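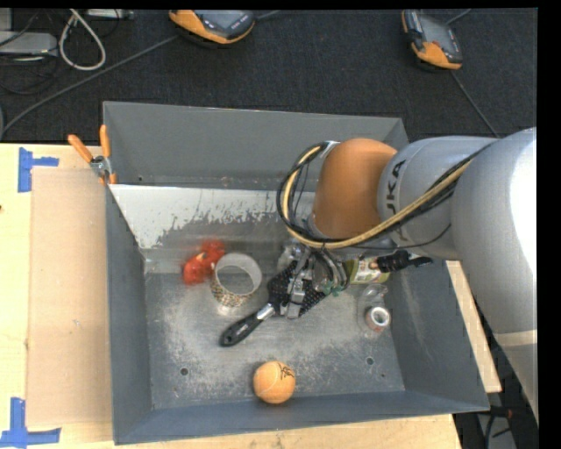

The bin cell this morning, arm down on the black-handled tool. Tape marks visible on the left.

Bin picking house rules, draft 2 — tear it apart please
Forum: Cell Setup and Safe Practice

tapemarks
Posted Jun 29, 2021
Okay so I've been promising a written set of rules for our picking cell since January and I finally sat down and did it. We're a small shop, the KUKA lives on a table with a metal bin on it, and up to now the "rules" have been whatever the last person at the bench remembered to say out loud. We have people from Fullel coming in to share the cell and I don't want to be the guy who explains everything by yelling across the room.

So this is what I have.

Bin gets clamped to the table before anything moves. If you take the clamp off, you put it back on before you hand over.

Blue tape on the table is the datum. Don't peel it, don't "freshen it up", don't set your coffee on it. If it lifts, stop and tell whoever owns the calibration.

Anything that goes in the bin goes on the item sheet first. Name, what it's made of, anything weird about it (shiny, see-through, rolls).

No hands in the bin unless the arm is parked and the enable is off. Parked means parked at home, not hovering.

Pendants get hung up or stay in your hand.

Mixed bins are okay, but you write down what was in there for each run.

Speed stays at the reduced setting until the run sheet has 5 clean picks on it. After that the person who owns the run can bring it up.

That's the whole thing. I want it to fit on one side of a page, because nobody at our place has ever turned a page over. What am I missing and what would you throw out?

gritandgrease
Good start! I like that it's short. But I'm looking at your photo and then at your pendant rule, and there are two handhelds on the carpet behind the table. So which is it?

Also one clamp? I can only see the one at the back left corner, with the orange handles. Maybe there are more hiding behind the arm, no idea. If that's the only one, your bin can still pivot around it when the gripper catches a wall. We run 2 clamps on opposite corners and it was the cheapest fix we ever made.

tapemarks
Yeah, fair, busted on the handhelds. The rule is for all of us and that includes me. They're off the floor now and I ordered hooks.

On the clamp, it's one. The bin is heavy and I figured that was plenty. You're probably right about pivoting though. I'll try a second one on the front right and see if it gets in the way of the approach.

slowlane_jo
The pendant thing is a bigger deal to me than the clamp. A pendant on the floor is a pendant somebody steps on, and the stop button is on the thing! You want to be able to hit it without looking down. I'd move that rule to the very top and word it harder. "One pendant, one person, in the hand, any time the arm is enabled." We had a long argument about that wording at Vesta when I was there and I still think it's the best sentence on the sheet.

And where do the cables go? I see a long gray one running off across the carpet. Cables need a rule too, even if all it says is that they don't cross where people walk.

boxcutter88
I'm going to be the grump. Seven rules and not one of them mentions a risk assessment. You can have the prettiest tape in the world, but if you haven't sat down with the gripper, the payload, the reach and the people and written out what can hurt who, then the house rules are decoration. ISO 10218 exists. Read it, do the assessment, and then write the page from what the assessment tells you. Doing it in the other order gets you a list of things that annoyed you personally.

tapemarks
There is an assessment! It's in a binder and it's way longer than one page. This is the sheet that gets taped up next to the cell. I should have said so up front.

But okay, "a list of things that annoyed you personally" stung because the coffee line is exactly that.

boxcutter88
Okay, that's better. Then put the assessment's revision on the sheet so a person can tell when the two have drifted apart. Ours drifted for most of a year and nobody caught it until an auditor did.

pinheiro_line2
Hi, long-time reader. I run the second shift at Pinheiro and we do mixed bins all day, so my two cents is on the item sheet.

"Anything weird about it" is going to get you blank boxes. People don't know what's weird. To me a roll of tape is weird, because it leaves whenever you bump it, but to the person who tossed it in there it's just a roll of tape. Same with the ball. And clear plastic is a whole category! You've got a see-through package in there under the other stuff, over on the right, and I'd bet a lunch your depth camera has opinions about it (if you're using one).

We switched to check boxes. Rolls, shiny, see-through, floppy, has a cord or strap, can leak, has an edge. You tick or you don't. It takes no time at all and suddenly the sheets are full.

tapemarks
Stealing the check boxes. All of them. "Can leak" hadn't crossed my mind and there's a labeled container in there right now.

gritandgrease
While we're on contents, what's with the scribble on the ball? Is that an item ID? If you're marking items by hand, that needs to be in the rules too, what kind of marker and where on the item. We had two people using different schemes for a while and the logs from then are useless.

tapemarks
Marker rule, good catch, adding it. I'd like IDs to live on the sheet and stay off the objects as much as possible, but people love a Sharpie.

slowlane_jo
Can I push back on "mixed bins are okay"? I don't think they should be the default. Start with one kind of item, get it boring, add the second kind. When something goes wrong in a mixed bin you've got ten suspects. New people especially should earn the messy bin.

pinheiro_line2
Hard disagree, sorry! If the job is mixed, then train on mixed. We tried the boring bin first and people picked up habits that fell apart the minute there was something lying across something else. They'd trust an approach angle that only worked because nothing was in the way. Overlap is the job.

slowlane_jo
For the robot program, sure. I'm talking about the human standing there. Somebody on their first day should be watching the arm, and a pile of stuff pulls their eyes into the bin.

pinheiro_line2
Hmm. Okay, for day one I'll give you that. Day one only though.

walta_dave_not_dave
Different topic. Paint. The panel at the back of that bin is flaking pretty good, I can see bare metal along the bottom edge. Is anybody checking for chips? We use Walta bins and swap them out when the coating starts to go, partly for the chips getting on fingertips and partly because bare patches shine differently from painted ones and it messes with the vision side. There should be a line about inspecting the bin itself. Walls, floor, any burrs on the holes.

boxcutter88
Seconded. Bin inspection, gripper inspection, cable inspection, start of every shift. One line with a place for initials. Those cables looping around the orange cover would be the first thing I'd look at, that's where I'd expect rubbing.

tapemarks
Wow okay, this is why I post here. I hadn't thought about the shine at all. The bin is old and it came with the table, so it's seen some things.

I don't love initials — I've seen what happens to initials, one person fills in the whole week on the last day in the same pen. But I don't have a better idea.

walta_dave_not_dave
Put the sheet on the start-up side so you can't log in without walking past it. Doesn't fix the same-pen problem but it helps. We also have the outgoing person sign for the incoming one, so two people would have to fib.

gritandgrease
Question on the speed rule. What counts as a clean pick? Lifted? Lifted and placed? Lifted without touching a wall? I've watched people count a pick that dropped halfway because "it did grab it."

tapemarks
Lifted, cleared the rim, placed where it was supposed to go, no contact with the bin. I'll write that out. You're right that I left it wide open.

Here's where I'm at for draft 3, and yes, it's still one side of a page:

One pendant, one person, in the hand, whenever the arm is enabled. On the hook the rest of the time.
No hands in the bin unless the arm is parked at home and the enable is off.
Start of shift: check bin, gripper and cables. Outgoing person signs with incoming.
2 clamps on the bin, opposite corners (pending me trying it).
Blue tape is the datum. Leave it alone. Report it if it lifts.
Item sheet with check boxes before anything goes in. No writing on items without an entry on the sheet.
First day at the cell is single-item bins. Mixed after that, contents logged per run.
Reduced speed until 5 clean picks, clean meaning all of the above.
Cables stay out of the walkway.
Assessment revision at the bottom.

boxcutter88
Drop "pending me trying it" before you laminate.

slowlane_jo
"Clean meaning all of the above" reads like it means the rules above it. Spell it out on the sheet, the Fullel folks won't have read this thread.

tapemarks
Fixed both in my copy. Coffee rule is gone from the page but it lives on in my heart.

pinheiro_line2
Keep the coffee rule. We have one. It's in red.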